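双腕ロボットの導入、アーム以外にかかる費用の見積もり方を教えてください

カテゴリ:設備・自動化 > 購入と予算
投稿:2019年11月7日

検品後の小物を並べ替える作業を自動化するため、アーム2本の構成で予算を申請する予定です。本体はPrivineから見積もりが来ていますが、グリッパー、架台、ケーブル類は別途と言われました。総額の何パーセントを周辺に見ておけばよいでしょうか。扱う物は手のひらに載る程度の大きさで、重くありません。

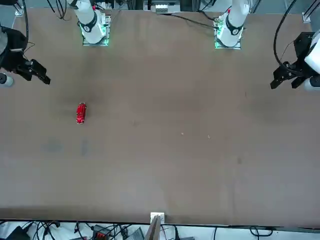

申請の締め切りは来年6月です。机は今あるものを使うつもりですが、専用の架台を買うべきかどうかも迷っています。設置場所の床は普通の塗り床で、電源は壁に100Vが2口あるだけです。

投稿者:Clokari

Lauritsenさんの回答

うちは同じような2本構成で、本体が全体の60パーセント、グリッパーとカメラで20パーセント、架台・配線・電源で20パーセントになりました。本体の見積もりだけで申請すると、後で追加申請が必要になります。

グリッパーは2個同時に買ってください。左右で型が違うと指の予備が共用できません。平行開閉型なら、つかむ物の幅と開き幅を先に表にしておくと業者との話が早いです。

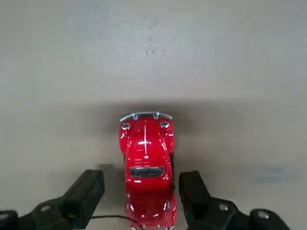 幅だけを見て選ぶと、丸みのある物で指先の形が合わないことがあります。指先は消耗品として年間予算に入れ、本体とは別の行にしておくのがよいと思います。手首にカメラを付けるなら、その取付金具も忘れずに。

架台については、次の順で確認しました。

1. 天板の耐荷重と、ベースを固定する位置
2. 2本の動作範囲が重なる広さ
3. アームに沿わせるケーブルの長さ。肘を曲げ伸ばしした姿勢で測り、余裕をみて発注する

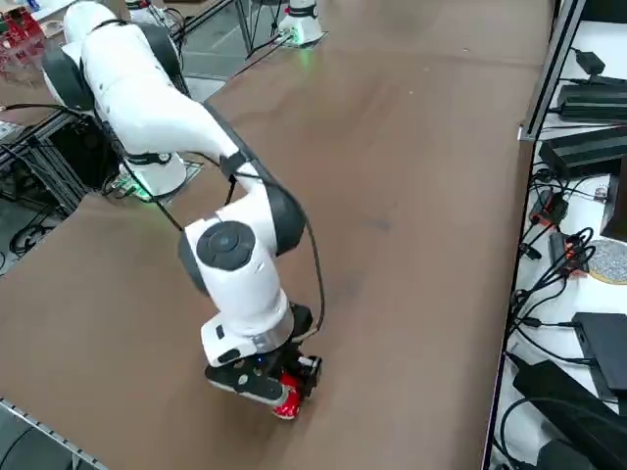 4. 電源アダプターとハブを置く棚。天板とは別に場所を取ること
5. 非常停止ボタンの位置

机の流用は、1が満たせるなら可能です。うちはだめだったので、アルミフレームで組み直しました。

Trenixさんの回答

割合は会社によるので何とも言えません。電源2口は足りないと思います。うちは工事に時間がかかりました。納期は本体より周辺の方が遅れることもあるので、6か月みておけば安心です。

架台の図面は、配線の逃げまで描いたものを業者に渡すと見積もりの抜けが減ります。書式は購買の人に聞いてください。うちの手引きの該当箇所を貼っておきます。

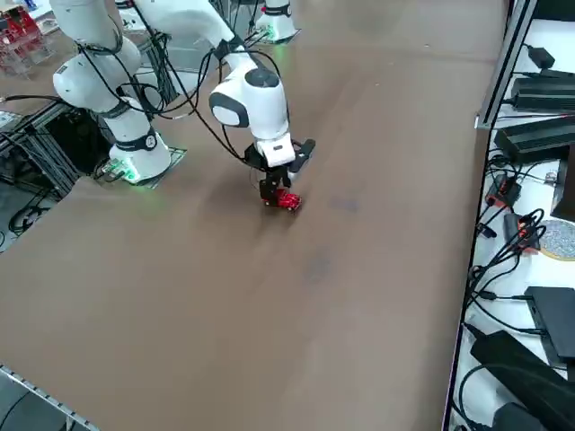
設備導入の手引き 6ページ

周辺機器の見積もりは、機器ごとに行を分けて記入する。アダプター、延長ケーブル、結束材は「その他一式」にまとめず、品名と数量を書く。2台目のアームに同じ部品を使う場合も、台ごとに計上する。保守契約の費用は初年度分のみ本表に含め、翌年度以降は別表に記入すること。

別表の様式は社内のものなので省きます。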